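Home | Visits | Recipes | Contact

In February I visited the open day of the Skuldale biscuit bakery. The bus from Coltell took 50 minutes, and the entrance was 4 euros. We were 18 people in the group, all with paper hats on. I liked the oven hall best - it is long, warm and very loud. The guide spoke fast, but she repeated everything when I asked. After the tour there was tea and a small shop.
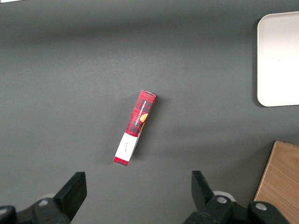 Vanilla shortbread in a red tartan box.

The last bus back leaves at 5 pm.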